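Home | Newsletter | Archive | Tools | Contact

Last updated: January

Planning inside small boxes: what changed in the Solik planner

Most of the work on Solik since the last newsletter went into one problem, which is getting a gripper into a confined volume and back out again without the planner giving up or producing a path that takes the elbow through a side wall. Shelves and bins had been handled acceptably for some time. Enclosures with one open face and a hinged door had not.

The old pipeline treated the enclosure as a static mesh. The door was modeled at a fixed angle, measured once at setup and then trusted. If the door had moved a little since then, the collision checker was working against the wrong geometry, and the padding had to be set large enough to cover the error. Large padding in a small compartment leaves very little free space. The sampler would spend its full time budget looking for a way through the opening and return nothing, or return a valid path with a long detour in front of the door.

Three parts of the stack were changed.

First, the door is now a joint. The scene description carries the hinge axis and the limits, and the perception node fits the door angle from the depth data before each planning request. The fit uses the two long edges of the door panel and ignores everything mounted on the inner face, so the contents of the door shelf no longer pull the estimate. Items on the shelf go into a separate obstacle layer with their own padding value. A bottle that leans out of the bin can then be given more clearance without inflating the whole door.

Second, padding is now set per link. Distal links get 6 mm inside a marked volume and 21 mm everywhere else. The base and shoulder keep the larger value at all times. The switch happens at the plane of the opening, and the checker interpolates across a short band on either side of it. Without that band, a state just outside the opening could be valid while its neighbor just inside was not, and the path smoother would oscillate between the two.

Third, the approach is planned backward. The planner takes the grasp pose first, solves inverse kinematics for all reachable elbow configurations, discards those in collision, and grows a tree from the remaining ones toward the opening. A second tree grows from the current arm state. The two are joined at the opening plane. In a narrow compartment the difficult part of the path is the last section, and a tree rooted in free space seldom gets there.

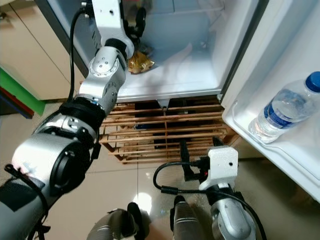
Bujar Kolev asked whether the backward tree makes the result too dependent on the grasp candidate, given that one bad candidate would now waste the whole first stage. It can. The current build passes 9 candidates to the first stage and drops any that fail to reach the opening plane within a node limit. The limit is a parameter, and the default was chosen on the Hosseinzadeh test set, where the objects are small and lie flat. It will probably need to be raised for tall objects.

Flat, crumpled packaging remains the weakest case on the perception side. Shiny film gives holes in the depth data, and the segmentation mask is often better than the point cloud beneath it. The grasp module now takes the mask outline, projects it onto the fitted floor plane of the compartment, and assigns a fixed height. The height is wrong for most packets, but the error is small next to the finger length, and the descent is run under force control with a low contact threshold. Attempts to reconstruct the true surface from several views cost more time than they saved and have been shelved.

The second arm is handled in a plain way. While one arm is inside a marked volume, the other is frozen and entered into the scene as a static obstacle. Coordinated motion in the same volume is supported by the kinematic model but is turned off in the released configuration. Cables are still not modeled. Users with external cable runs should add a capsule to the upper link by hand; the Stelholm configuration in the repository has one that can be copied.

Some notes for those upgrading. Scene files from version 7 and earlier load without changes, but doors in them are read as fixed. The converter in Pudetico adds the hinge joint if the door is a separate mesh, and prints a warning if it is merged with the body. The global padding parameter has been removed, and a configuration that still sets it will fail at startup with an error naming the line. Logged planning requests can be replayed against the new build with the replay tool, provided the depth data was saved with them.

Next in line is retreat planning with an object in the gripper. At present the held object is a bounding box, which is too large for anything soft.

Shares: 21 | Comments: 6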